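Search this site Search Enter keywords

Taltness College of Early and Middle Years Education
Materials and Environments for Learning
Unit Notes 6: Sorting, Storing and Presenting Small Construction Materials

Prepared by Seul-gi Ji, with practical notes by Ridwan Nugroho
Revised October 2025

6.1 Purpose of these notes

These notes accompany the sixth lecture and the practical session that follows it. They deal with the care and organisation of small interlocking construction materials in classrooms, libraries and after-school programs. Students should read sections 6.1 to 6.5 before the practical and bring a printed copy with them, as the recording sheet refers to the section numbers.

The lecture treats sorting in two ways. It is a housekeeping task that falls to the educator, usually at the end of term, and it is also a classification activity that children can carry out with real materials. The two are often confused. A system that suits an adult preparing the room for December stocktake may be of little use to a child of seven who wishes to find a wheel. Students will be asked to keep the two purposes separate in their written work and to state which one they are addressing.

6.2 Terms used in this unit

The following terms are used throughout the unit and in the assessment criteria. Trade names and collectors' terms vary, and students who have used other words in the past are asked to adopt these for the duration of the unit.

Brick: a block of full height with studs on its upper face.

Plate: a flat piece with studs, lower in height than a brick. Wedge plates, which taper on one or both sides, are counted as plates for first-level sorting.

Tile: a flat piece with a smooth upper face. Tiles are frequently placed with plates by mistake.

Slope: a piece with an inclined face.

Beam: a long piece with a row of holes through its side, belonging to the Technic range. Beams join by means of pins and should be stored with them.

Panel: a thin upright or flat piece, transparent or opaque, sometimes held in a frame.

Fitting: any piece with a particular use in a model, such as a ladder, a hinge, a fence or a door.

Running gear: wheels, tires, hubs and axles.

Element: any single piece of whatever kind. The word is useful when a piece has not yet been identified.

6.3 The unsorted heap as a starting point

It is usual to begin with the whole collection, or a manageable part of it, tipped onto a clear surface. A low table is preferable to the floor where adults are to take part. The surface should be plain. A strongly patterned cloth makes small elements difficult to see, and dark elements in particular are easily lost.

Before any piece is moved, the group should spend several minutes looking. This stage is regularly omitted. Its value lies in the fact that the categories a group chooses ought to come from the material in front of them, and a collection rich in running gear calls for different containers from one made up chiefly of bricks. Students acting as facilitators should ask open questions at this point and write down the words the participants use, whether or not those words agree with the list in section 6.2.

A mixed heap normally contains a few elements that the eye finds at once, owing to their length, their colour or an unusual outline. These are called landmark pieces in this unit. In the collection shown in these notes, the long yellow Technic beam near the top and the white ladder at the left will serve as landmarks for most readers, and the black tire with its light hub may be a third. Landmark pieces are helpful in discussion. Participants can describe the position of a less obvious element by reference to them, and the exercise gives good practice in positional language (beside, beneath, to the right of, at the edge of).

Attention should also be given to the margins. Elements that roll or slide away from a heap tend to be the small ones, and they are the first to be lost when a table is cleared. The facilitator should have the group gather all strays before sorting begins and place them in a shallow dish.

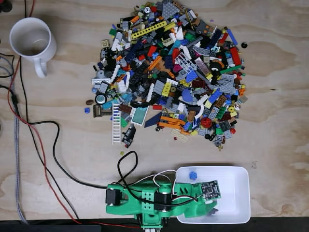

6.4 Choosing a basis for sorting

Four bases are commonly used. Each has its advocates, and the lecture will present the arguments at greater length than is possible on paper.

(a) By colour. Sorting by colour is quick to explain, requires no vocabulary and gives an attractive result. Young children nearly always propose it first. Its weakness appears during use. When every grey element is in one tub, a small grey tile must be found among many other pieces of the same grey, and the searching hand has only shape to go by. A heap holding grey, black, white, red, blue, yellow, orange, green, teal, tan, brown and pink also demands more tubs than most rooms can hold. Colour sorting is recommended for display and for short activities.

(b) By type. Sorting by type follows the terms in section 6.2. It is slower and requires agreement about doubtful cases, but it supports building well, as the colours separate themselves visually within each container. Most established settings adopt it in some form.

(c) By size. Sorting by size alone may be done with trays of graded mesh. It is best regarded as a preliminary step. Small elements removed in this way can then be dealt with by older participants, in accordance with the setting's policy on small parts.

(d) By use. Under this arrangement, elements that work together are kept together: beams with pins, wheels with axles, framed panels with the bricks that surround them. Kyung-hwa Na, in the guest lecture given to last year's group, argued that this is the arrangement children arrive at by themselves if left with a collection for long enough. Students may wish to test the claim during placement.

In practice a mixed system is likely. The Nordin Street after-school program, visited in the first half of the unit, sorts by type at the first level and by colour at the second, and then only for bricks. Students should note that the second level was introduced after 30 weeks of use, when the staff had some evidence of what the children were looking for.

6.5 Doubtful cases

No scheme accounts for everything. The following cases arise frequently and should be discussed in tutorial.

Transparent elements. A light-blue transparent panel in a white frame may be placed with panels, with windows, with blue elements or with white ones. A pinkish transparent tile presents the same difficulty on a smaller scale. Many settings keep a separate container for all transparent pieces - the plastic scratches readily, and the container may be lined.

Joined elements. Pieces that arrive already connected should be separated before sorting unless the connection is clearly part of the item, as with a tire fitted to its hub. A separating tool is to be used. Teeth are not to be used under any circumstances, and facilitators should say so at the beginning of the session.

Printed and detailed elements. These carry meaning in a particular model and lose it elsewhere. Yannick Huet's reading for this week recommends a small open tray, placed where children can browse it.

Fragments. Broken or unidentifiable pieces are to be set aside, examined and, where edges are sharp, discarded. Elements from other manufacturers may be kept if they grip properly.

6.6 Containers and labels

Containers should be shallow enough that the bottom can be seen when the container is in ordinary use. Deep tubs recreate the original heap on a smaller scale. The Vosell stacking tray and the Astach divided case are both held in the resource room and may be borrowed for placement on signature.

Labels should carry a word and either an outline drawing or a sample piece fixed to the front. Colour-coded labels are not advised in a system sorted by type, where they are liable to mislead. The label belongs on the container and a matching one on the shelf, so that a child returning a tray can match the two.

One container should be labelled "Not sure". Its contents are reviewed with the children each week, and the review commonly leads to the most productive talk of the whole activity.

6.7 Practical session

Students work in groups at the tables assigned by Dong-hyun Ryu. The session lasts 47 minutes, excluding clearing.

1. Observe the heap without touching it and record the landmark pieces.
2. Gather the strays into the dish.
3. Agree on a basis for sorting and write it at the top of the recording sheet.
4. Sort. Place doubtful pieces in the "Not sure" tray and note the reason.
5. Exchange places with a neighbouring group and attempt to find the pieces on the request card using that group's system.
6. Return to your own table and revise one category.

Sorted material is to remain in its trays at the close of the session. The technician will check the trays before they are returned to the shelves.

6.8 Written task

Submit a statement of 7 paragraphs or fewer describing the system your group adopted, the children or adults for whom it is intended, and the category you revised. Attach the recording sheet. Students who were absent should contact Seul-gi Ji to arrange access to a collection in the resource room.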